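I went to a robot open day on December's least popular Monday, and I have thoughts. Thread.

The date was 24 December 2018. I know. Who holds an open day on Christmas Eve? A company called Dratby does, because the invitations went out before anyone looked at a calendar, and by then the cookies were ordered.

Dratby is on the second floor of a former carpet showroom in Brester. You can still see the showroom part. The front office has four kinds of carpet in it, meeting in the middle under the coffee machine.

I signed a form saying I would not touch the robot, feed the robot, or stand behind the robot. I asked who had tried to feed it. The woman at the desk said the form came with the insurance.

There were supposed to be 58 visitors. I can report that the cookies had been ordered for 58.

Our guide was Giorgia Villa, an engineer with a very dry delivery and a very large sweater. Her opening remarks, in full: "It's slow, it's loud, and it's going to clean a bathroom. Any questions so far?"

A man in a ski jacket asked if it would take our jobs. Giorgia asked what he did. He sells boats. She said he was probably fine until spring.

The robot is called Zosevden. I asked what it meant and got three different answers from three employees, one of which was "it's what was left after the lawyers."

It's a humanoid. Two arms, two legs, grippers where you'd want hands. Silver-gray all over, except for the black bits at the joints and the black feet, which look like the sort of shoes a nurse buys after giving up on the other sort.

In person the thing you notice is the sound. I was expecting a movie whir. You get a fan, like a laptop with too many tabs open, and then every so often a click from somewhere around the hip that made the whole front row lean back.

Stop one on the tour was the kitchen, where it was going to put a mug in a cupboard. The kitchen demo was canceled. No reason given. There was a mug in the sink with tape around the handle and we all looked at it respectfully.

Stop two was a talk. Katia Vitale runs the software side and had slides. Slide one said WHY BATHROOMS? in letters you could have read from the parking lot.

I'll give her this, it was a good talk. Her point was that everybody films their robot folding a shirt. Shirts are forgiving. A bad fold is still a shirt. A bathroom is small, shiny, full of curves, and the tools were all designed for somebody with a wrist.

Also, and I'm quoting, "people have strong feelings about how clean a toilet is and no feelings at all about how clean a shirt drawer is."

She said the team had run the brush task 200 times since March. I asked how many went well. She said "define well," and then a colleague came over and needed her for something.

Side note: one of the sponsors is a plumbing supply outfit called Fontana, and they had sent a rep in a tie. He was the happiest person in the building. He told me the toilet model twice. I didn't ask once.

OK, the bathroom. You watch from the doorway in small groups, because it's a real bathroom in a real building and it was built for one carpet salesman at a time.

There's also a screen in the hall showing the view from up top, looking down past the robot's own chest at its own feet. I liked this more than the doorway. It's the exact view I have of my own bathroom floor most mornings, with better posture.

Watching it approach a toilet is like watching someone park a rental truck. Small step. Think. Small step. Think. One of the kids whispered "you got this," and I'm not made of stone, so I was rooting for it too.

Giorgia narrated. "It's finding the handle." Long pause. "It's still finding the handle." Long pause. "So the handle is see-through, which the cameras love." I believe this was sarcasm, but with that sweater it was hard to read the shoulders.

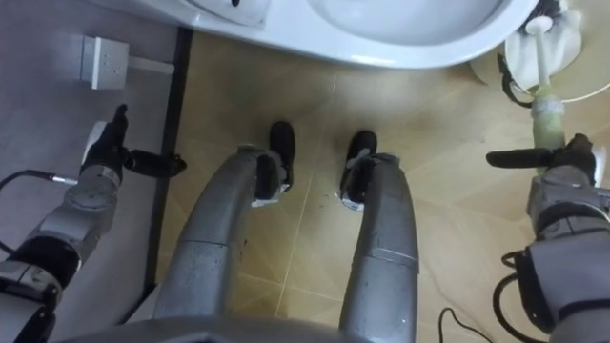 I want to be clear that by this point a hallway full of adults had gone completely silent over a toilet brush. The man who sells boats had taken his hat off.

I asked about the left arm, which wasn't holding a thing and just sort of hung out over the floor with its fingers open. I figured balance. Giorgia said partly balance, and partly that nobody had given it anything to do yet. I have worked with that arm. I have been that arm.

Somebody else asked about the cables. Giorgia said wireless was on the list. I asked where on the list. She said it was a long list and a nice one.

The group ahead of ours had gotten a full 20 minutes in the doorway and we got less, so I can't tell you much about technique under the rim. The Fontana man could. He had stayed for both groups.

Then questions, back on the carpets. A selection:

"Can it do stairs?" No.

"Can it do my mother-in-law's bathroom?" Depends on the bath mat. (Bath mats are apparently a whole thing. Katia got visibly tired at the word.)

"What happens if it falls over?" It's heavy, and there's a procedure. The procedure is that everyone stays where they are and Giorgia walks over.

"How much does it cost?" Big laugh from the staff. No number.

The kid who'd been whispering asked if it washes its hands afterward. First question all day that made Katia write something down.

My own question was whether anyone at Dratby cleans the bathroom on the days the robot isn't scheduled. There's a rota on the back of the door. Giorgia's name is on it a lot.

Am I buying one? No. I own a brush and it takes me nearly two minutes, including the sighing. But I went in planning to be mean about this and came out having used the word "gripper" in conversation with a stranger at the bus stop.

What I did like is that they let us see the slow parts. Every robot video I've ever watched is sped up or set to drums. This was regular speed, with a fan noise and a woman saying "still finding the handle," and I trusted it more for that.

They gave us tote bags. Mine had a pen, a Fontana catalog, and a coupon for a carpet store that I'm pretty sure closed before I was born.

They're doing another one in March, kitchen included if the mug situation gets resolved. Sign-up was a sheet of paper by the coffee machine. I put my name down, and so did the boat guy.

Several of you are asking about the cookies. Gingerbread, shaped like little robots, one arm missing on most of them. I took six home. They had plenty.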